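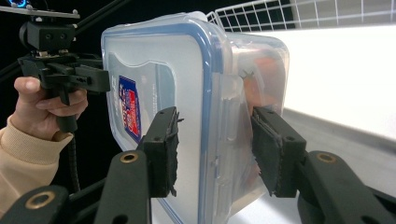
Batch cooking for one: a Sunday-sized soup pot and what to do with it

Last updated: July

I started cooking in big batches when I moved into the flat on Whitfield Road, which has a tiny kitchen and a freezer with three drawers. I love it! One long potter at the stove, the radio on, and then a fortnight of lunches that taste of something. If you've only ever frozen leftovers by accident, this is a lovely way in.

The recipe I teach people first is a carrot and butter bean soup, as it's cheap, it forgives almost anything and it freezes like a dream.

What you need

A big pan with a lid
9 medium carrots, scrubbed and chopped
2 onions, chopped
2 tins of butter beans, drained
A thumb of ginger, grated
Vegetable stock, enough to cover everything
Oil, salt, pepper and half a lemon

Step 1. Soften the onions

Warm a good glug of oil over a low heat and add the onions with a pinch of salt. Lid on. Give them 15 minutes and stir when you remember. You want them floppy and sweet, with no brown edges. My friend Marisol Gallagher adds a spoonful of cumin at this point and I've started doing it too (it's gorgeous).

Step 2. Carrots and ginger

Tip in the carrots and ginger and turn them over in the oil until everything smells wonderful. Pour in the stock, bring it up to a simmer and leave it until a knife slides through the thickest bit of carrot. Big chunks take ages, so chop smaller if you're hungry.

Step 3. Beans and blending

Add the beans and let them heat through. Then blend. I do half the pan and leave the rest chunky, but completely smooth is lovely too, especially with toast. Squeeze in the lemon, taste, and add more salt than you think. Cold dulls flavour, and soup that's been frozen always seems to want a bit more.

Step 4. Cool it quickly

Ladle the soup into shallow dishes and it'll lose its heat far faster than it would in the pan. Get it into the fridge within 2 hours, then move it to the freezer once it's properly cold.

Step 5. Portion it up

Work out what you really eat. I used to freeze great bricks of soup and then have to eat the same thing for days! Now I do one bowlful per tub. 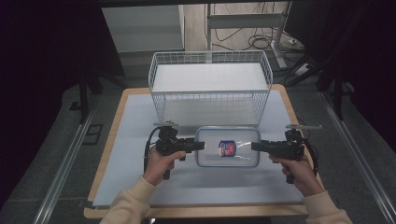 Leave a finger's width at the top of each tub, as soup swells when it freezes and will push a lid right off. Write the name and the month on a bit of masking tape. You'll swear you'll remember which orange one is the carrot and which is the squash, and you won't.

Step 6. Eat it!

Move a tub to the fridge the night before, or warm it gently from frozen with a splash of water in the pan. It must be piping hot all the way through before you serve it. Blended soups sometimes look split when they thaw, and a good whisk sorts that out.

Things to put on top

Toasted seeds, a swirl of yoghurt, fried sage leaves, or yesterday's bread torn up and crisped in oil. Zulmira Carrilho wrote to me about stirring in a spoonful of peanut butter and a bit of chilli, and I've made it that way every time since. Use the smooth sort, and thin it with a little hot soup in a cup first so it doesn't go in as one big lump.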